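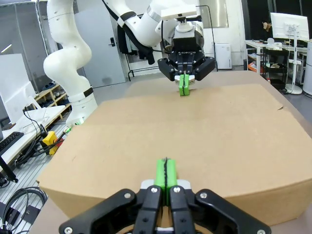

**Packing work, January: report to Plavitz**

Dear Ms. Kiều Trịnh,

In January our team packed 967 parcels. The plan was 900. Sajib Pathirana now checks every box before the tape.
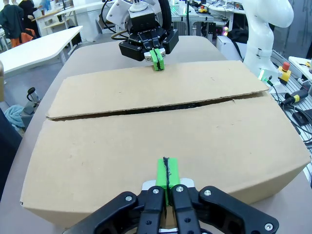 Our main difficulty is still the large cartons. When the flaps meet but leave a narrow gap between them, we must press the lid down again before taping. We ask to move 10 percent of the tape budget to stronger cartons.

Thoa Vi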